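Zuvon Home Weather Station: Set-up Guide
Section 4 – Siting and fixing the outdoor sensors
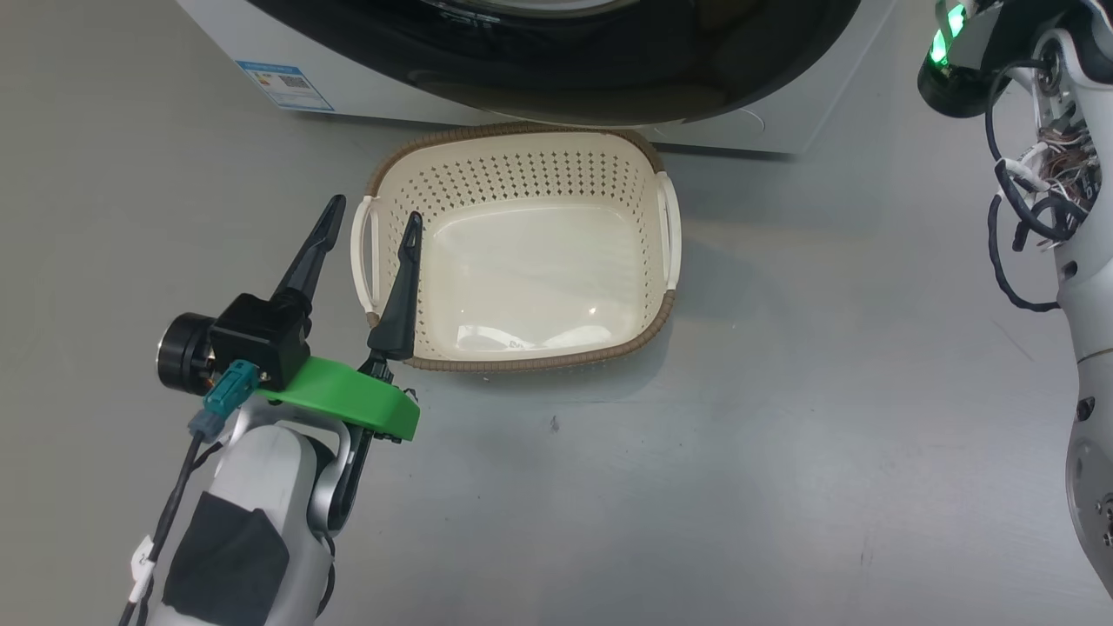 Reading time: 3 minutes

This section covers the outdoor sensor mast, the rain gauge and the first pairing with the indoor display. Complete Section 3 (fitting the batteries) before you start. If your station was supplied with the Betancur wind head instead of the standard cups, read note 4.3 first.

4.1 Choosing a site

The temperature and humidity sensor must stand in open air, out of reach of heat from walls, flues and tumble dryer vents. Readings taken against a south-facing wall on a still afternoon will be too high, and no setting on the display will correct them.

1. Pick a spot on grass or bare soil if you have one. Paving and gravel hold heat into the evening and delay the overnight low.

2. Keep the mast at least twice as far from any fence, shed or hedge as that object is tall.

3. Check that the spot is within 40 metres of the place where the display will stand. This distance is for a clear line. Brick and foil-backed insulation shorten it.

4. Stand the mast in place without fixing it and leave it for a day. Look at the signal bars on the display in the morning and again after dark. If they fall below 2 at either time, move the display before you move the mast.

Note: The display may be kept in a kitchen, hall or utility room. The indoor humidity figure will rise while washing is being dried in the same room. It does not affect the outdoor record.

4.2 Fixing the mast

1. Drive the ground spike in until the collar is level with the surface. Use a block of wood over the collar. Do not strike the plastic directly.

2. Slide the lower pole into the collar and turn it clockwise until it stops.

3. Fit the upper pole. The printed arrow must face north. A phone compass is good enough for this, but hold it well away from the spike.

4. Tighten the clamp with the 13 mm spanner. Stop when the washer no longer turns by hand.

5. Check the bubble level on the crosspiece. A leaning mast will make the rain gauge under-read.

CAUTION: Do not fix the mast to a chimney, gutter or overhead cable support. Do not work on the mast in high wind or when thunder can be heard.

CAUTION: Look for buried cables and pipes before driving the spike.

4.3 Wind head

The wind head is supplied with its vane locked by a yellow clip. Remove the clip after the mast is upright. If it is left in place the display will show a steady wind direction and a normal speed, and the fault is easily missed.

Note: The Betancur head has its own north mark, moulded into the underside. Use this mark and ignore the arrow on the pole.

4.4 Rain gauge

1. Take off the funnel by turning it a quarter turn to the left.

2. Remove the foam strip from under the tipping bucket. Tip the bucket by hand in both directions. It should move freely and click at each end.

3. Replace the funnel and fit the leaf screen.

4. On the display, hold RAIN until the total returns to zero. This clears the tips made in step 2.

Clear the leaf screen once a week in November and after any gale. Snow will not be measured until it melts, so a winter daily total may appear a day late.

4.5 Pairing and first readings

1. Press SYNC on the sensor, then SYNC on the display. The Plundance logo shows while the two are searching.

2. Wait for the outdoor temperature to appear. If dashes are still showing after five minutes, repeat step 1 with the two units in the same room.

3. Set the height above sea level. The pressure reading is wrong until this is done. For example, the test garden at Clatthorpe is entered as 88 metres.

4. Set the daily reset to 09:00 if you want your rainfall totals to match the usual climate day. The factory setting is midnight.

Ignore the forecast symbol for the first day. It works from changes in pressure and needs a run of readings – until then it will show part cloud whatever the sky is doing.

If error E2 appears, go to Section 7.

Section text revised by Hernán Condori. Next: Section 5 – Alarms and records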